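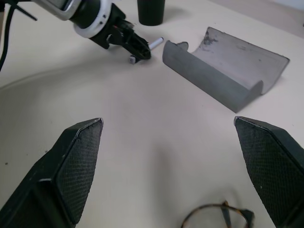
Small Items on Shared Study Tables: Project Report

Prepared by Isla Geddes and Archie McIver
Project supervisor: Catherine Ogilvie

1. Background

The Galbraith study room is used by students from three programs. Its tables are not assigned, and personal items are often left on them between sessions. At the start of the term the department asked for a short study of how these items could be sorted and returned with less effort. The work was carried out by two students, with advice from Morfudd Pumphrey at the front desk.

The project had a budget of $300. It covered the tables only; coats, bags and items left on the floor were outside its scope.

2. Items considered

The study was limited to objects small enough to be picked up with one hand. Typical examples are eyeglasses, pens and markers, erasers, keys and small blocks or cubes used in class exercises. A pair of glasses with a brown tortoiseshell frame, a slim white stick similar to a marker, and a light gray cube can all sit on one cream tabletop, and each calls for different handling.

Eyeglasses received the most attention. They are costly to replace, and a clear lens is easily missed against a pale surface. Pens and markers are of low value but roll easily. Small cubes belong to the department and go back to the class kits.

3. Method

A tray with four sections was placed at the end of each table. The sections were labeled Glasses, Writing, Class Kit and Other. At closing time the person on duty cleared each table from the far edge inward and put every item in its section. Glasses were lifted by the frame, never by the lens, and laid with the lenses facing up on a folded cloth.

Each item was then entered in the log kept at the desk. The first log sheet asked for a full written description, which took too long to complete. Gregor MacLeish suggested a shorter sheet with boxes for type, color and table number – this version was used from the second week.

4. Findings

The log reached 200 entries by the end of June. Writing items made up the largest group. Glasses were the group most often claimed, usually by the next morning, while very few pens or markers were claimed at all. The Class Kit section worked well at the tables near the door and poorly at the back of the room, where loose items were often placed under Other.

Color proved useful in the log for glasses but less so for markers. Many markers have a white body and can be told apart only by the cap or end.

5. Recommendations

The trays should remain in place for the fall term. The Writing section should be emptied once a week into a common supply box. A darker mat is recommended for the part of each table where people usually set down their glasses – one mat was tried at a back table, but too late in the term to support a firm finding.

The short log sheet is attached as Appendix A. Remaining funds have been returned to the department office.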